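**Toaster arm, is it worth going any further?**

**mawuli_sowah**

I've been going to the Estby shop on Monday nights since winter, and for the last eight weeks it's been mostly this one job: get the printed arm to push the lever on a toaster. I was the one who said at the start that it was a silly target for hobby servos, and I still half think so. Ilham Kamel did the printing and I did the wiring and the code.

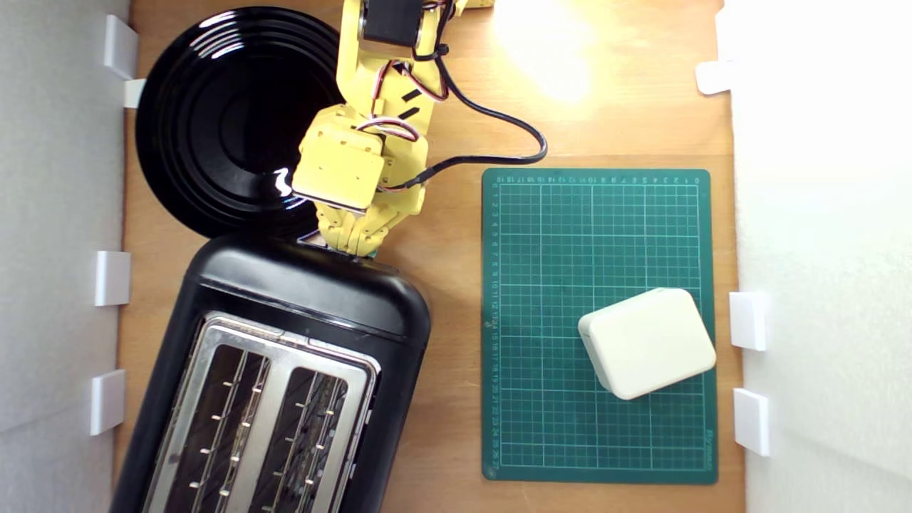
My main worry is slop in the joints. Every joint has a little play, and by the time you get out to the fingertips it adds up. I don't love the cable either. It swings out to the right across the table in a big loop before it turns back, and I'm sure it tugs at the wrist on some moves. Ilham says I'm imagining it. Has anyone measured this on a similar arm?

**holroyd_bench**

Never measured it, but I'd bet on the cable over the joints. Clip it along the arm and run the same move again before you reprint anything.

My bigger question is what you're proving. A toaster lever needs a firm push straight down. A small gripper is about the worst tool for that. I built a lever pusher out of one solenoid and a bracket, and it took me two evenings.

**ilham_k**

The solenoid pushes one toaster. We wanted something we could point at another job later without starting over. 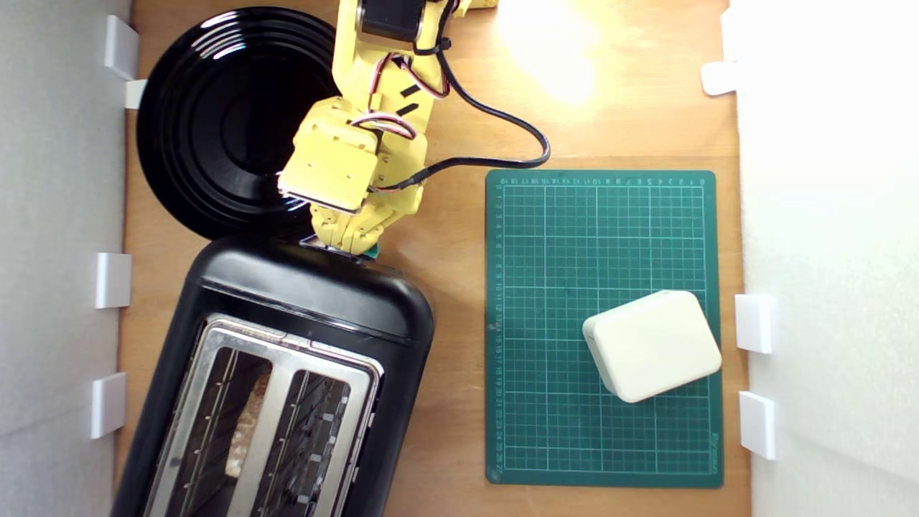
And the slop is smaller than Mawuli makes out. I reprinted the finger joints with a tighter fit and the play at the tips went down by half. He hasn't retested since. He just keeps saying "hobby servos" and shaking his head.

**mawuli_sowah**

I did retest. Eight tries, four good presses. If a light switch worked four times out of eight you'd call an electrician.

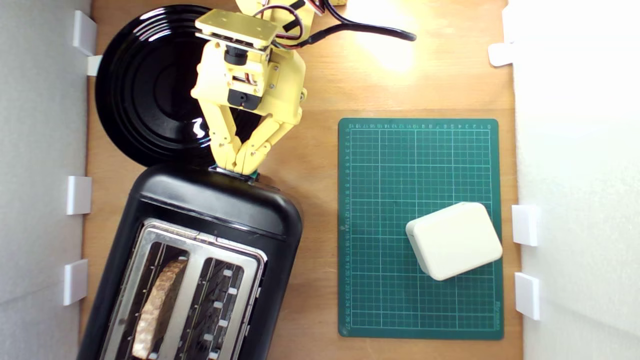 *Fingertips together at the far end of the toaster. Toast in the left slot.*

**zirgate**

What happened on the bad ones? Did it miss the lever, slip off, or stall? Those are different problems and "four out of eight" doesn't tell us which you have.

**mawuli_sowah**

Fair. Two slipped off sideways. The others stalled partway, and one of those made a noise I didn't like.

**zirgate**

Then stalling is your problem and a tighter joint won't fix it. Check the voltage at the servo while it's pushing. Thin wire on a long run will drop more than you think.

**ilham_k**

We have the Astlow supply on it and it reads fine at the bench end. I'll check at the servo end on Monday.
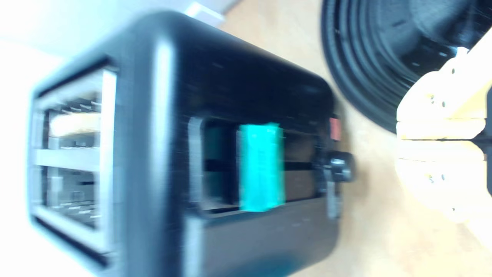
*Close-up of the lever side: turquoise tape on the panel, knob and button to the right of it.*

**holroyd_bench**

That knob is small and shiny. I'd put some grippy rubber on the fingers for the sideways slips. Still say solenoid.

**mawuli_sowah**

Rubber is cheap, I'll try it. I'll post the voltage numbers too. If it sags under load then Ilham owes me nothing, the wiring was my end.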